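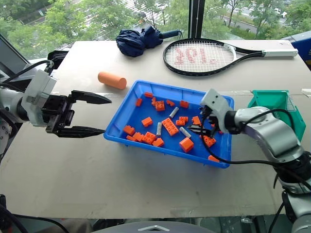

Tri de pièces orange et de petits cylindres métalliques dans un bac peu profond : comment séparer sans rayer ?

Posée le 2023-04-30 dans Rangement / Petites pièces
200 vues, 2 réponses

Bonjour,

Je reprends un lot de briques de construction en plastique orange, formes mélangées : 2x2 à tenons, petits blocs lisses, plaques. Des cylindres gris en métal se sont retrouvés dans le même sachet. Je verse tout par petites quantités dans un bac bleu rectangulaire à bords bas, posé sur une table blanche.

Deux problèmes. Les cylindres roulent sous les briques et marquent le plastique. Les petits blocs finissent couchés contre le rebord et se saisissent mal. Faut-il un fond antidérapant, ou un bac plus grand ? J'ai vu les bacs Fletden, sans savoir si le format convient.
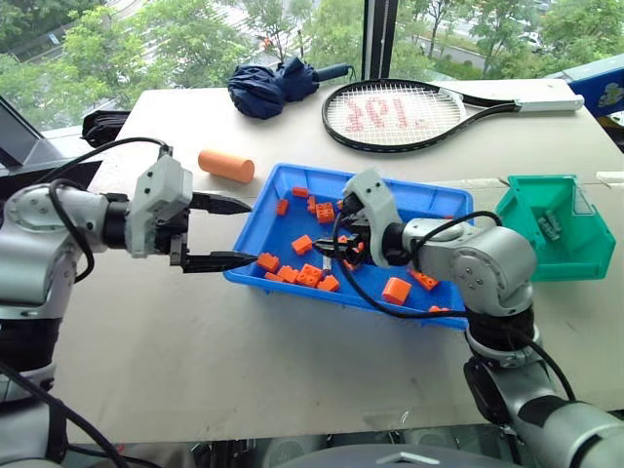 Précision : le lot complet fait 200 pièces, je ne verse jamais tout d'un coup. Destination finale, un casier Tutiveck à 26 cases.

Mohammed-Awal Appiah

Réponse 1 (acceptée)

Retirer le métal en premier, avant tout tri par forme. Un aimant enveloppé dans un chiffon suffit si les cylindres sont en acier ; s'ils sont en aluminium ou en inox austénitique, il faudra les prendre à la main.

Pour le fond : feutrine fine ou mousse EVA de 2 mm, découpée au format intérieur du bac. Les cylindres roulent moins et le bruit diminue. Éviter les tapis alvéolés, les plaques s'y coincent.

Ordre de tri ensuite : briques à tenons, blocs lisses, plaques, pièces rondes. Garder une seule couche, avec un vide le long des bords. Un bac plus grand n'apporte rien si les quantités versées restent faibles.

Réponse 2

Moi j'utilise un couvercle de boîte Norðdahl et ça va très bien. Pour les rayures je ne sais pas, les miennes étaient déjà rayées.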